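Notebook entry, 2020-02-01
Subject: Kavow finger kit, bench review before purchase decision

The Kavow trial kit was installed on both arms of the Prelano station in December and is on loan until this review is closed. The quotation covers the fingers, the wrist camera mounts and one service visit to Stalden. Today's work concerned small beverage cans and paper cups, the items on which the previous parallel jaws marked the surface most often.

The wrist view was checked first. Both fingertips remain in view when the hand is open, as the supplier's manual requires.

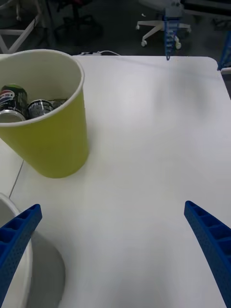

Anwara Marikar would prefer that the camera mount be quoted as a separate line, as the old mounts still fit and the price of the new ones has never been explained.

Noted. A request for a split quotation has been sent to Wijesinghe, the distributor. The fingers are rated by the supplier for 2,000 closing cycles before inspection. That figure appears low for our use and should be raised in the same letter.

For the approach to a single can, the fixed camera was used to set the opening width on each side. The left hand was assigned the can – the right hand was held clear.

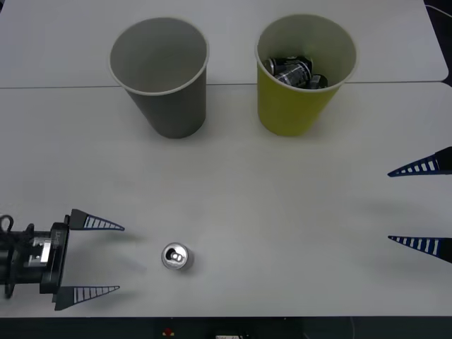
Has anyone asked how long replacement ribs take to arrive, Cathal Buckley wrote in the margin, given that the last order took six weeks?

The distributor states two weeks from stock. This is to be confirmed in writing.

Approach height was then reviewed from the wrist. An open can is to be treated as a separate case in the test plan, with a slower closing speed.

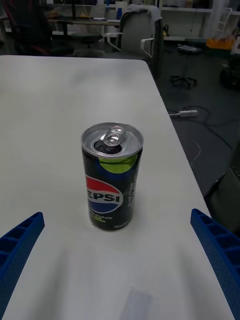
Can the fingers be exchanged without recalibrating the arm? According to the manual, a like-for-like exchange requires only the tool offset check, while a change of finger length requires the full procedure.

Open items: split quotation, inspection interval, delivery time. Iolanda Frota to sign the loan extension.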